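Subject: Re: [flollham-users] rolling mean by group gives NAs at the start of every group

2 shares | 5 comments

On the list in August, somebody wrote:

> I have a data frame with a site column, a date column and a
> reading column. I want a rolling mean of the last 5 readings
> within each site. What I get has NAs at the top of every site
> and, worse, some sites seem to pick up readings from the site
> above them. Is this a bug in the package or am I grouping wrong?
> I'm on the newest version. 2000 rows, so size isn't the problem.

Hi!

I hit this same thing last winter and lost most of an afternoon to it, so let me try to save you yours. You have two separate problems there and only one of them needs fixing.

The NAs are normal. With a window of 5, the first four rows in a site don't have enough readings behind them, so you get NA. If you'd like a mean of whatever is there so far, set partial = TRUE and they go away. I leave them in myself (a mean of one reading makes my plots look jumpier than they are) but that's taste.

The bleeding across sites is the real one. My guess is you're doing this:

 df$roll <- roll_mean(df$reading, 5)

after grouping df. The dollar sign pulls out the plain column and the grouping is gone by then! The function sees one long vector and happily runs right over the edge from one site to the next. Put it inside mutate:

 df <- df %>%
 group_by(site) %>%
 arrange(date, .by_group = TRUE) %>%
 mutate(roll = roll_mean(reading, 5)) %>%
 ungroup()

Don't skip the arrange. Mine came out of a Bumumau export, which writes rows in the order they were edited, and I had perfectly grouped, perfectly wrong averages for a week before I looked at the dates.

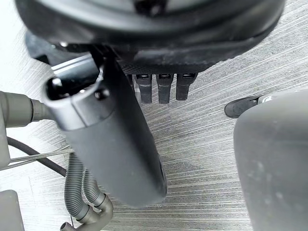

Also check your site names for trailing spaces. I had "Suominen" and "Suominen " as two groups, one with 22 rows and one with 20, and couldn't work out why the line on the plot had a hole in it. A quick trimws() on the column before you group takes care of it.

If you still see values crossing over after all that, try it on just two sites and post the output of dput() here. It could be that you have another package loaded that masks mutate. plyr does this if you load it after dplyr, and then your grouping gets ignored without so much as a warning. Writing dplyr::mutate is the fast way to find out.

Oh, and somebody on the Vevuvov list said data.table is quicker for this. Probably so, but at 2000 rows I doubt you could tell the difference.

Let us know how it goes, I'm curious whether it was the dollar sign!

5 comments | Share this post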